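Home Papers Speech Archive Notes Contact

Last updated: 01/05/2021

4. Who is "we" on a Plodport platform?

So now I get to the pronouns, which were the reason I started reading these speeches in the first place. The Plodport set holds 40 addresses given by outgoing mayors, harbor masters and the odd school superintendent, and once I had thrown out the toasts and the thank-yous I was left with 3943 sentences. I read all of them twice. The second time I marked every "we," "us" and "our" in pencil and wrote in the margin who I thought was meant.

I had expected this to be dull work, and for the mayors it mostly was! A mayor's "we" is nearly always the town, or the town council pretending to be the town. The harbor masters are much more slippery. Take Gorazd Halilović's farewell, which I must have gone through a dozen times by now. He begins with "we who have worked the east wall," and there he clearly means himself and his crew. A paragraph later "we have asked for a dredger and we have been refused," and that has to be the harbor office. Then, with no warning at all, "we will not be a town that forgets its water," and suddenly everyone in the hall is in it, including (I like to think) the people who did the refusing.

I call this a sliding we. Mortimer Mercado, in his older study of the Skidura council debates, treated the same thing as carelessness, a speaker losing track of his own grammar. I don't buy it. The slide goes in one direction far too often for that. It starts small, with people who did something, and it widens until it reaches people who are being asked to do something. When it does go the other way, from the whole town back to a few, the speaker is usually about to complain.

Figure 3. Blue denim, close up and from farther back. 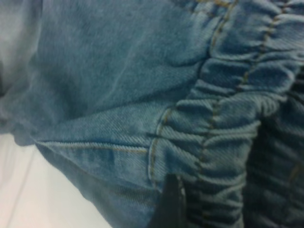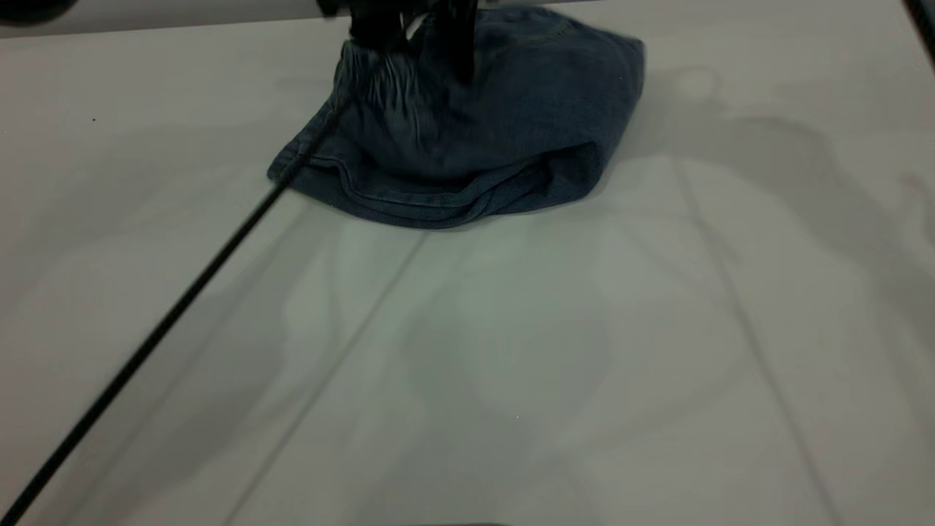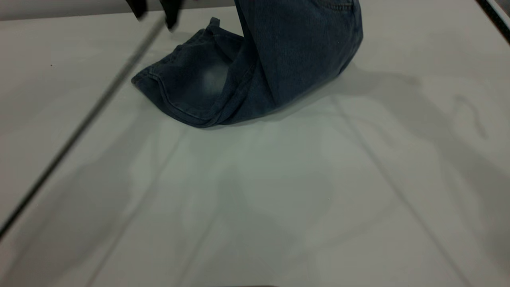 Leilani Ostrowski

There is a second pattern I want to put next to the sliding we, and that's the speaker who splits himself in two. It comes up less, but you don't forget it once you've heard it. Vaughn Schumacher does it best. He was leaving after a long and fairly stormy time as mayor, and he told the hall that there was one Schumacher who would hand over the keys that evening and go home to his tomatoes, and another who lived "in every one of you who stayed angry about the bridge." People clapped for the second one. I think they were a little relieved about the first.

What does the split do? My reading is that it lets a speaker ask for loyalty without seeming to ask for it himself. The tired man in the suit wants nothing. The other one, the one made of everybody, can want all sorts of things, and he can want them for years. It also works as a sliding we turned inside out: the speaker keeps saying "I," and the "I" gets bigger and bigger until it might as well be a "we."

Hazel Mbeki read an early draft of this section and wrote back that I was giving the speakers too much credit, and that half of them were probably copying the man before them. She has a point. Schumacher's speech was printed in the town paper the following April, and the two-selves line turns up in later addresses with barely a word changed, right down to the tomatoes in one case (the speaker, as far as I can tell, did not garden). I've left the copies in the set anyway. A line that gets borrowed is a line somebody thought would go over well in that particular room, and the room is what I'm after.

I should say something about the typescripts too. For most of the addresses I only have what was prepared beforehand, so a "we" on the page may have come out as "I" on the night, or been skipped when the speaker ran long. Halilović's is different. A stenographer's copy survives alongside his own, and in it he says "we, all of us" where his page has a plain "we." It's a tiny change and I was thrilled to find it. He seems to have felt the word getting too wide to hold on its own, and he propped it up as he spoke.

The school superintendents I take up separately in the next section, as their audiences were mostly children and "we" does some odd things when half the hall is under ten.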